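Subject: Re: [trodville-makers] Black cloth for a three-sided booth – sagging and fold lines
Date: 02/08/2026

> We have 6 yards of black cotton and want to close off a work table on
> three sides. On the last try the top edge drooped between the fixings
> and the fold lines showed. Does it need a rail, or are clips enough?
> Also, can letters go straight on the cloth?

Clips are enough for a short span if the top edge is carried by something rigid. Without a rail the cloth hangs in a curve from one clip to the next, and adding clips only makes the curves smaller. We run the cloth over a Storden crossbar and clip it there. The side panels are separate pieces, 41 inches wide, overlapped at the back corners.

Fold lines: store the cloth on a tube. Steam takes out most of the existing ones in cotton. Polyester is slower and needs a pressing cloth.

Letters can be pinned directly. Cut them from light card and leave a thin white outline, which keeps darker colors readable on black.

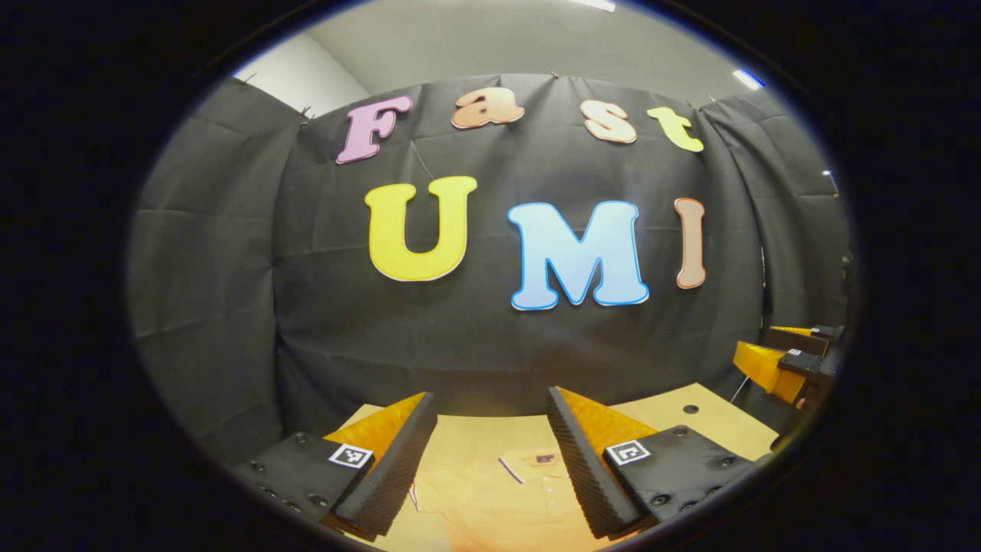
Pin large letters at two points near the top, otherwise they tip. A narrow capital I can take one pin above the other. Pale colors – peach, lime, sky blue – hold up well under ceiling light. Put the bigger row at the bottom and set the spacing by eye before pinning, as cotton shows old pin holes.

Grulon sells the heavier cloth by the roll, item 316 in the September list. I have not tried it with pins.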